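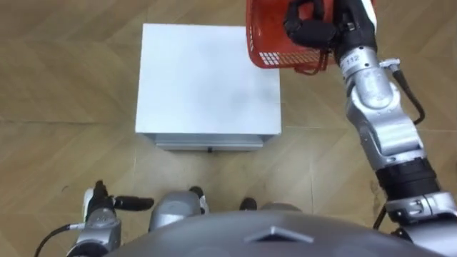 Red basket and white cabinet, seen from the robot's side.

I've had the Tzanetos remote control kit on our robot since May, and I'm still grinning! You move your own arms, the robot's arms follow, and every run gets saved for training. My first basket run took 45 minutes of fumbling. By Monday I was teaching Lucrezia Santoro how to do it. The lag is tiny and the gloves are comfy, even on my big hands. Two gripes: the straps slip, and the manual skips how to delete a bad run (hold both thumb buttons). I paid $639 and would pay it again.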